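Etcombe Site Users Group
Minutes of the August meeting
Held in the ground floor meeting room, Etcombe. Meeting opened at 5:30 p.m.

Present: Sidra Mohmand (chair), Irfan Sethi, Wajid Bajwa, Leopold Koller
Apologies: Hammad Tarar

1. Minutes of the previous meeting
Accepted with one correction. Under item 4, "north drain" should read "north swale." Matters arising are covered below.

2. Stormwater and parking lot drainage
I. Sethi reported on the inspection of the catch basins. Basin 7 was silted to the outlet invert and has been cleaned. The grate on the adjoining basin does not seat correctly and rocks under vehicle load. Stalcombe has been asked to quote for a new frame and grate as one unit, as the existing frame is worn on the hinge side.

W. Bajwa asked whether the ponding by the east entrance was related. I. Sethi said it was a grading problem - the asphalt has settled and the low point is now outside the reach of the basin. Options are to patch and regrade or to add a short trench drain. Levels to be taken before the next meeting.
Action: I. Sethi to obtain levels and circulate both quotes.

3. Water use
Metered use for the month was 1025 cubic feet in the shared areas. The increase over the previous month was attributed to irrigation. The controller had been set to run every day following a power interruption and has been returned to the agreed schedule. L. Koller asked that the program be written on the inside of the controller door. Agreed.
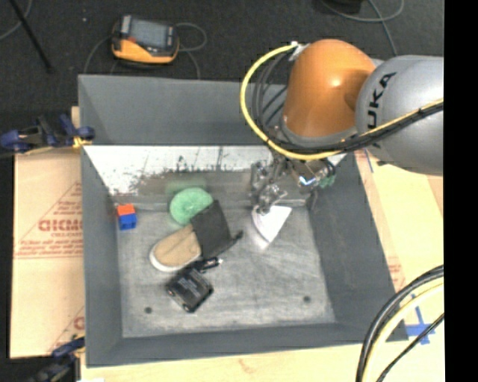

Gray bin and robot arm, seen from above.

4. Loading dock hours
The Ganau lease allows deliveries until 6 p.m. The posted sign says 5 p.m. Drivers have been turned away on two occasions. The sign will be changed to match the lease. W. Bajwa noted that the gate timer also needs changing, and that the timer and the sign should be altered on the same day.
Action: W. Bajwa.

5. Exterior lighting
Cuervo submitted a proposal to replace the pole fixtures with LED units, 52 fixtures in total. The group had the following comments:
The proposal gives wattage but no light levels at grade. A point-by-point calculation is required.
Color temperature is not stated. The group prefers 3000 K or lower on the side facing the houses.
Photocell control is included. Late-night dimming is priced as an extra and should be shown as a separate line.
No decision was taken. H. Tarar had sent a note in advance supporting the work in principle, subject to the warranty terms.
Action: L. Koller to return the comments to Cuervo.

6. Other business
The bicycle rack by the west door is loose at one anchor. I. Sethi will have it reset with the drainage work.
Keys to the irrigation cabinet are now held at the front desk and must be signed out.

7. Next meeting
Second Tuesday of next month, same time and room. Items for the agenda to S. Mohmand by the Friday before.

Meeting closed at 6:40 p.m.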